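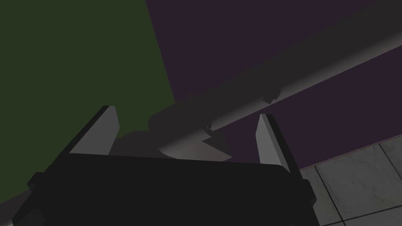

These notes cover spot speed studies, the second topic in the unit on speed management. Read them with the field form and the Trotordale data sheet. Symbols are the same as in the sample size notes.

## 1. Purpose

A spot speed study measures the speed of vehicles passing one point on a road. The result is a distribution of speeds. It doesn't give travel time, and it can't be used to infer speed half a mile away, even when the road looks the same.

Common uses:

- checking a posted limit against how people drive
- before-and-after work when a sign, marking or lane width is changed
- setting the approach speed used in signal timing
- sight distance checks at driveways and side streets

## 2. Choosing the site

The measuring point should be away from signals, stop signs, sharp curves and busy driveways, unless one of those is what you are studying. Drivers who are still speeding up out of a turn will pull the low end of the distribution down.

The Callside Road site was moved once for this reason. The first location was just past the Robles Street signal, and the data showed two peaks, one for vehicles that had stopped at the signal and one for vehicles that had not. Those data were thrown out.

Only free-flowing vehicles are wanted. A vehicle following closely behind another is not choosing its own speed. In this course a vehicle counts as free-flowing when its headway is 4 seconds or more. Other agencies use other cutoffs, so always state yours in the report.

## 3. Sample size

For an estimate of the mean:

n = (K × s / E)²

where K is the constant for the confidence level, s is the standard deviation of speeds and E is the allowed error. With K = 1.96, s = 6 mph and E = 0.5 mph:

n = (1.96 × 6 / 0.5)² = 553.2, rounded up to 554

This is the number needed for the mean. The 85th percentile is estimated less precisely than the mean from the same sample, so the target should be higher. For tube counts the extra vehicles cost almost nothing, and the course target is 2,000.

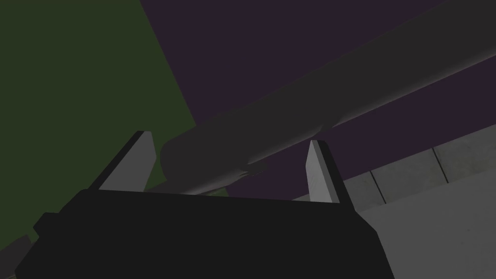

With hand-held radar the target is seldom reached in one session. Take what the formula requires and report the error you obtained. Do not fill in by lowering the headway cutoff partway through.

## 4. Worked example: Callside Road, Trotordale

Road tubes, both directions combined, August. After removing short headways and Sunday traffic, 2,073 vehicles were left. The standard deviation was 6 mph.

Standard error of the mean:

6 / √2,073 = 0.13 mph

Rank of the 85th percentile speed:

0.85 × 2,073 = 1,762.05

Sort speeds from lowest to highest and read the 1,763rd value. If the data are already grouped in bins, build the cumulative percentage column and interpolate inside the bin where it crosses 85.

The 10 mph pace is found separately. Slide a 10 mph window along the distribution and keep the position that holds the most vehicles. Report both ends of the window and the percentage inside it. A wide distribution with a low percentage in pace means large speed differences between vehicles.

## 5. Sources of error

**Cosine error.** Radar reads low when it is aimed at an angle to the path of travel. Reading = true speed × cos θ. At 10 degrees the reading is 98.5 percent of true speed.

**Observer effect.** Drivers slow down when they notice a parked car with a person in it. Park where you'd expect to see a parked car.

**Selection.** Observers tend to pick the fastest vehicles. Fix the rule before you start, such as every third free-flowing vehicle, and keep to it.

**Tube spacing.** An error in spacing carries straight into every speed. Measure it twice, at setup and at pickup.

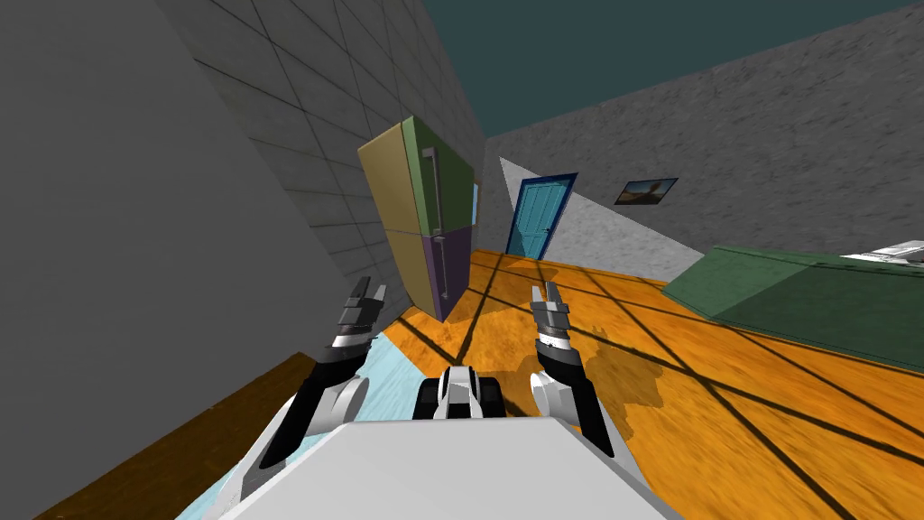

*Simulated view: white robot body with two arms, gripper fingers pointing up.*

## 6. Before the next session

Work the Pisley Avenue data set by both methods, sorted values and grouped bins, and compare the two 85th percentile speeds. Use 2 mph bins. Show the cumulative column. Questions about the data files go to Josefina Bustos.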